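Right, demonstrations. I promised we'd get to them this week, so bring your notes on imitation learning and don't panic if last week's maths is still a blur!

A demonstration is one full go at a task, saved from start to finish. For the mug task we want 400 of them, of which 200 should begin with the mug at an awkward angle. Variety matters more than polish - a slightly clumsy go that ends well is still worth keeping.
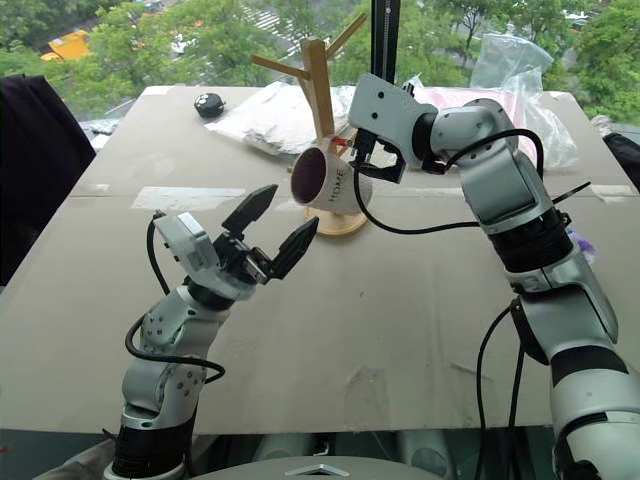 *Larkgate, 2026-05-19*

Look at the right gripper on the rim of the mug, with the mouth tilted towards the left one. I like moments like this (the wooden tree is right behind, so there isn't much room to play with). When you label, mark which arm has hold of the mug and where it is gripping.

For next time:

- Read Zineb Benjelloun's notes on labelling, first half only
- Label five goes on your own, then swap with a partner
- Write down every label you disagreed on - I want to see the arguments!

Questions to me or Mathias Stöckli.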